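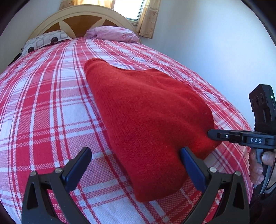 The rulebook for home recording at Brasgate is 18 pages long, and the woman who wrote most of it thinks that is too many. She has been the company's field lead for a little over two years. Before that she scheduled crews for a moving company, and she says the two jobs have more in common than people expect.

"You're in somebody's house and you're handling their things," she said. "Everything in the book comes out of that. The robot part is maybe a third of it."

Brasgate sends people into ordinary homes in and near Prundar to do chores with hand-held grippers. They fold clothes, clear tables, load dishwashers, and make beds. The grippers carry cameras, and the recordings go to companies that train robots to do the same work. She asked not to be named because she still goes out with crews, and some families know her only by her first name.

We met at the Brasgate office on a Saturday morning, when the building was mostly empty. She had a printed copy of the rules with a lot of pen in the margins.

I asked what was on page one.

"Consent. Who signed, what rooms, what days. It used to be page six. We moved it up after a crew started in a bedroom and the form only said kitchen and living room. The family didn't mind, they said go ahead, but the family member who said go ahead wasn't the one who had signed. So we threw those recordings out."

The form now lists rooms one at a time, with a line for closets and drawers under each. Every adult living in the home signs it. A renter can sign for their own room in a shared house, but the hallway outside needs everybody. If a visitor walks in during a take, the take stops and gets marked for deletion on the spot.

"People ask if that's strict," she said. "It's a button. You press it and start over. It costs you a minute and a half of folding."

The second section covers what has to leave the room before anyone picks up a gripper. Mail, prescription bottles, school papers, calendars, and framed photos go into a box with a lid, and the owner keeps the box. Screens are turned off. Mirrors are covered or the work is turned away from them. Crews aren't supposed to tidy beyond that.

This last point took her a while to get across. New people want a clean room. She found early on that some of them were straightening blankets, picking up socks, and lining up shoes before they began.

"I understand it. You've got a camera, you want it to look nice. But the customer is paying for a real house. If there's lint on the sweater, leave the lint. If the pillowcases don't match, leave them. I had one guy who brought a lint roller."

She has since added a line to the book that reads, in full, "Do not improve the room."

Safety comes next, and it is short. No knives, no hot pans, no glass over an adult's waist height, no pets in the room. Cords on the floor get taped down or the chore is done somewhere else. Only one person works at a given surface, though that person may have a gripper in each hand. Anyone using two grippers has to be able to set both of them down without looking, so a clear spot is picked out before the take.

I asked about strain on the hands. She turned to a page that had been stapled in.

"That's the newest rule and the one I should have written first. You squeeze these things all day. The limit is 40 minutes and then you stop for at least ten, and you don't get to save up the tens for a long lunch. If your thumb hurts you say so and you're done for the day, paid."

It was the paid part that made a difference, in her view. Under the earlier version a person who stopped early lost the rest of the shift, and hardly any sore hands were reported. In the first month after the change, five people stopped early. She counts that as the rule working, and she said the office was not thrilled at first.

Cloth has its own chapter. She said most outside visitors skip it, and it is the part she would keep if she had to cut the rest. Folding with two grippers is slow to learn, and there are several ways to do it that look fine and are no use to anyone training a robot.

"The big one is cheating with your body," she said. "You pin the shirt with your elbow. You lean your hip on the bed to keep the blanket from sliding. You blow on a corner to flip it over. A person does those without thinking. The robot hasn't got a hip. So the rule is that only the grippers touch the item from the start of the take to the end, and if you slip, you mark it."

Marking is done by voice or on a phone afterward. Crews do not delete their own mistakes, except for privacy reasons. A dropped sleeve or a bad grab stays in, with a mark. She said customers differ on this. Pretinov, which buys a good deal of the laundry material, wants every failed grab kept. Another customer wants them gone and removes them itself.

"Fine by me. What I don't want is the person holding the gripper deciding what a mistake is. Then I get a folder of perfect folds, and I know perfectly well people don't fold like that."

Knits get a paragraph of their own. Sweaters stretch if they are lifted by one point, so the rule is two points of contact before the item leaves the surface, and no dragging by a cuff. Anything hand-made or marked by the owner as special is left out. Brasgate pays for damage, and she has approved payment on four items so far, all of them knitwear.

"Three snags and a neck that got pulled out of shape. We pay what the owner says it's worth. I'm not going to stand in someone's bedroom arguing over a sweater."

The equipment check takes up two pages, down from five. Crews look at the pads, the screws at the joints, the lenses, and the indicator light. Lenses are wiped before each new chore, and pads are wiped between food work and cloth work. She prefers a separate set of grippers for the kitchen and would like that to be a rule by July, but there aren't enough to go around yet.

Each recording is then checked with a tool called Shin, which looks for gaps in the video and for stretches when a gripper lost track of where it was. A person watches a share of what passes. I asked how large a share.

"It was one in ten. It's about one in six now, and every single one for a new hire's first week. Shin will tell you that a file is broken. It won't tell you there's a bank statement on the nightstand."

Last quarter, reviewers pulled 63 recordings for privacy reasons. Most had paper in view that should have gone in the box. A few had a voice from another room. She reads the list herself every week and calls the crew the same day. She said that if a month went by with no entries she would assume the reviewers were tired.

We talked for a while about who the rules are for. Families get a one-page version, and she thinks it is better than the long one. It says who is coming, what they will touch, what will be recorded, where the recordings go, and how to have them removed. The phone number at the bottom is answered by a person until eight in the evening. Requests for removal are handled within two weeks, and that includes asking customers to delete their copies and confirm it in writing.

Here she was careful. "We can ask, and it's in the contract that they have to. I can't walk into their building and look. I tell families that. One or two have said no thanks at that point, and that's what the sheet is for."

She would like to see the companies that do this kind of work agree on one sheet, so that a family approached by two of them could compare. There have been a couple of calls on it. The sticking point is how long recordings are kept. Brasgate's contracts set a limit, and some other firms have none.

I asked whether she thought the rules would still be needed when the robots are doing the folding themselves. She said some of them should simply carry over. A machine that works in a bedroom has cameras too, and it ought to have a list of rooms that somebody signed for, and a way to stop it that works from the doorway. The hand strain page could go.

"The box with the lid, I don't know," she said. "I'd like to think you wouldn't have to box up your mail for a thing that lives in your house. But I'd want to read the contract first."

She is working on the next version now. The goal is 12 pages. She had crossed out most of a section on clothing for crews, which currently asks for plain sleeves, no dangling jewelry, and socks or shoe covers indoors. She wants it down to three lines. The paragraph on parking is going too. She has been trying to cut the one on accepting food, but the crews keep asking her about it, so for now it stays: water and coffee are fine, meals only on a break, and nothing on the bed.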